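Frequently asked questions

I get the same handful of questions every week, by email and at the counter, so I finally sat down and typed up my answers. If yours isn't on the list, write to me and I'll probably add it. – Lavanya Shetty, Zirnen Auto Care

Which cars do you work on?

Mostly older Swedish and German wagons and sedans, plus the odd hatchback I can't say no to. I'm a small shop and I like knowing a car inside out before I charge anyone for it. If you have a pickup, a motorhome or anything with air suspension, I'll happily send you over to Myklebust on the other side of the tracks. They have the lifts for it and I don't.

How long is the wait right now?

For an oil change or brakes, usually within the week. For bigger jobs (timing belts, clutches, head gaskets) it's more like two to three weeks, and December is always a mess because everyone remembers their winter tires on the same morning. Book those early, please!

Can I just drop by without an appointment?

Sure, if you only want me to listen to a noise or look at a warning light. I can't promise I'll put it on the lift the same day, but I'll come out to the parking lot and have a listen. Bring it in cold if it's a cold-start noise – I can't hear a problem that went away ten minutes before you got to me.

What should I bring with me?
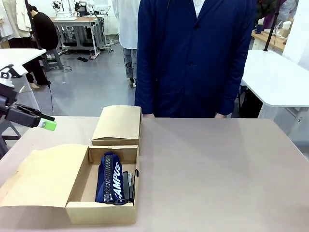
Your service book is the big one, along with the wheel lock key if your car has locking wheels (check under the trunk floor, it's nearly always there). Old receipts help too, even the crumpled ones. A zippered pouch like the navy one in the box, next to the stapler, is perfect for keeping all of it together in the glove compartment. I don't mind if the papers are out of order. I'd much rather sort through a fat stack than guess when your coolant was last changed.

Do you give estimates over the phone?

I'll give you a range for routine work if you tell me the year, the engine and the mileage. For anything else I need to see the car. Diagnosis is a flat fee and I take it off the bill if you have the repair done with me.

My oil light flickers at idle. Can I keep driving?

Please don't. Shut it off, check the dipstick, and call me. It might only be a tired pressure sensor, but I've seen what happens when it isn't, and that's a very different bill.

Can I bring my own parts?
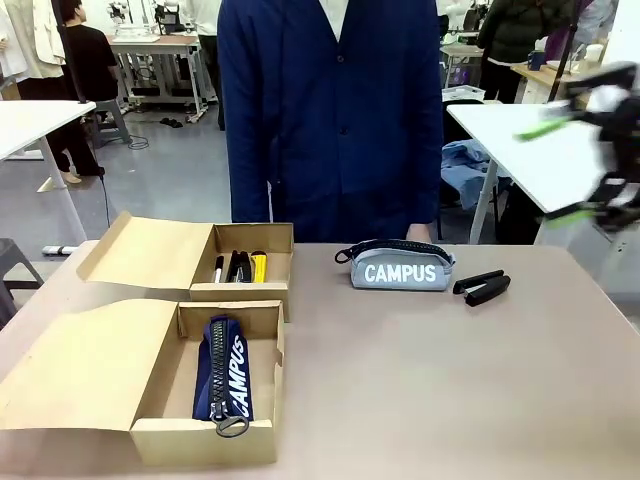 Yes, with a couple of conditions. They have to be new, still in their packaging, and a brand I know. I fit Skullar brake pads and filters all the time and have no complaints. What I won't install is a used timing belt tensioner or anything that came without a part number. Also, if you supply the part, my warranty covers my labor only, so if the part fails you'd be paying me to do the job again.

How do you handle big jobs and payment?

Anything over $200 gets a written estimate, and I don't start until you've said yes to it. If I find something else along the way I stop and call you. I take cards, checks and cash. For engine work I ask for half up front so I can order parts.

Is it worth fixing a car this old?

I get this one a lot! My own Zirkness wagon needed an engine rebuild that came to $3175, which was more than the car would have sold for, and I'd do it again. But I love that car. If yours is rusting through at the sills and you don't feel much for it, I'll tell you so, and I won't charge you for the opinion.

Do you store tires?

I do, for two seasons at a time. They get washed, labeled and put on the rack upstairs. Just give me 7 days' notice when you want them back on.

Last updated January 16, 2020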